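Switching an adult dog from free feeding to set meals, how long did it take yours?

Posted by mudroomfloor, 22 June 2024

We have a four-year-old spayed female, medium build, mixed breed, who came to us used to a bowl that was never empty.

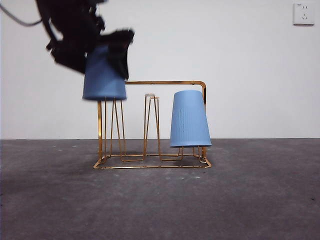 The vet wants her to lose 7 pounds and says the first step is two measured meals a day. I started nine days ago. She walks up to breakfast, sniffs it, and leaves. By dinner she eats maybe half. I pick the bowl up after 20 minutes like the vet's handout says. She drinks fine and acts normal on walks. My husband thinks we should leave the food down until she finishes it. Is this normal, and how long do I hold out?

creekside_hounds
Normal. Mine took 2 weeks and she was stubborn about it. Pick the bowl up, no treats in between, and put the next meal down at the regular time. A healthy adult dog isn't going to starve herself. Your husband will have to go along with it or it won't work. Dogs know which person gives in.

tallgrass
What food is she on, and did you change it when you changed the schedule? People often do both in the same week and then can't tell which one the dog objects to.

mudroomfloor
Yes, we did both. She was on a grocery store kibble and I moved her to the Bundholm weight control. I mixed them for three days and then ran out of the old bag.

tallgrass
Three days is short. I would buy a small bag of the old food and go back to mostly that, then move over across ten days or so. Keep the set meals going while you do it. Measure both foods, they won't have the same calories per cup.

parkerhill dogs
I disagree with going back. She's nine days in and eating half her dinner, so she'll eat it. If you bring the old food back she learns that waiting pays off. I fed the Bundholm to an older shepherd and he didn't love it the first week either. A spoonful of warm water on top helped.

tallgrass
She isn't plotting anything. A fast food change can upset the stomach, and a dog with an upset stomach skips breakfast. Any soft stool, mudroomfloor?

mudroomfloor
A little soft on days four and five. Fine now.

creekside_hounds
Then I'd leave the food alone. It sounds like that part is over.

Vuorinen
How are you measuring? I used the scoop that came in the bin for a year and it held a lot more than a cup. Get a kitchen scale and weigh the food in grams. My dog's daily portion was off by nearly 23 percent the first time I checked. If yours is getting more than you think, then half a dinner could be most of what she needs.

mudroomfloor
I've been using a coffee mug. I'll weigh it tonight.

parkerhill dogs
There's your answer.

oldbarnlane
I'm going to be the odd one out. I free fed three dogs for their whole lives and none of them got heavy. Some dogs can regulate themselves. I don't think every dog needs a schedule.

creekside_hounds
Some can. This one has 7 pounds to lose, so she isn't one of them.

oldbarnlane
Fair. I still think 20 minutes is strict for a dog that's grazed for four years. I'd give her 40 at first and shorten it.

tallgrass
I don't mind that idea. Forty minutes is still a meal. All day is the problem.

mudroomfloor
Weighed it. My "one cup" mug was a cup and a half level and more when I heaped it, and I was heaping it. So she has been leaving a good part of a portion that was too big. The vet's handout has her at less per day than I was putting in the bowl for dinner alone. I feel a little silly but also better. Husband has been shown the scale.

Vuorinen
Everybody does it. Split the correct amount in two and see what she leaves now.

parkerhill dogs
Count the training treats too, and whatever falls off the table.

mudroomfloor
Update for anyone who finds this later. Six days on the right amount, 30 minutes with the bowl down, same food. She finishes dinner every night. Breakfast is still hit or miss — she eats it if we walk first, so we walk first. We go back to the vet in July for a weigh-in.

tallgrass
Good. If she ever skips both meals in a day, or seems tired or throws up, call the vet sooner and don't wait for the appointment.

mudroomfloor
Will do. Thanks all.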